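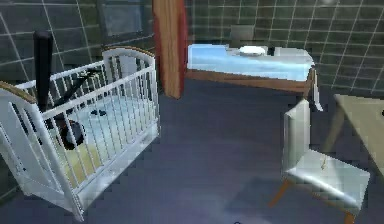

Broltness

Broltness is a small coastal town on the north side of the mouth of the River Guten. It has 3,957 inhabitants and is the largest settlement of its parish, which also includes the village of Son and several farms on the higher ground. The nearest larger town is Staltgate, to the south, with which Broltness shares a hospital and a secondary school.

Name

The second part of the name means a headland and refers to the low rock on which the old church stands. The origin of the first part is not certain. It was formerly explained as a personal name, but later writers prefer a word for broken or uneven ground. In older documents the spellings Broldnes and Broultnesse are also found. Local people often say only "the Ness".

Geography

The town lies between the river and a ridge of hills which protects it from the north wind. The oldest streets are narrow and follow the shore. The newer quarters were built behind them, on land that was drained in the nineteenth century. The highest point of the parish is Son Hill, at 571 metres, from where the whole estuary can be seen in clear weather.

The Guten is tidal as far as the stone bridge. At low water large areas of mud appear on its southern bank, and in winter these are visited by ducks and wading birds. The river carries much sand, and the entrance to the harbour must be dredged regularly.

The climate is mild and rather wet. October is normally the month with the most rain. Snow is common on the hills but seldom stays in the town itself.

History

A fishing place existed at the headland already in the Middle Ages, when it paid its dues in dried fish. The church was begun in the same period, although only the lower part of the tower is from this time. The rest was rebuilt after a fire.

For a long time Broltness was less important than Son, which had the market and the only mill. This changed when the harbour wall was made longer and bigger ships could enter. Timber from the upper valley of the Guten was then floated down the river and loaded at the town. In the best years of this trade the harbour gave work, directly or indirectly, to nearly 3,000 people, many of whom came from inland only for the season.

The railway from Staltgate took away much of the shipping. Part of the timber was now sawn in the town, and small workshops for chairs, boxes and household furniture were opened near the station. The passenger line was later closed, and its route is today a path for walkers and cyclists.

Economy

Fishing is now of small importance, and most boats in the harbour are used for leisure. The main employers are the local council, a fish-smoking house and the food shops on Station Road. Many inhabitants travel to work in Staltgate.

Furniture making has continued on a modest scale. The largest workshop has 125 employees and produces beds, wardrobes and nursery furniture. Among the nursery articles are white cots with slatted sides and arched end panels, finished along the top with a curved piece of wood.

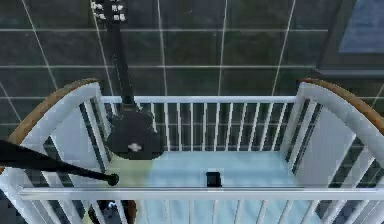 Culture and sights

The church has a painted ceiling and a model of a sailing ship, which hangs in the nave. The former customs house contains a museum of the river trade, open in summer. Its collection includes rafting tools, shipping papers and a large map of the estuary drawn for the harbour office.

The Guten Fair is held each October on the quay. It was originally a hiring fair for timber workers, and is now mainly a market with music and a rowing race to the bridge and back.

Transport

Buses run from the quay to Staltgate and, less often, to Son. The coast road passes behind the town. A small ferry crosses the river mouth in summer, when the tide allows.

See also

River Guten
Son
Staltgate

This article was last edited on 2026-03-12.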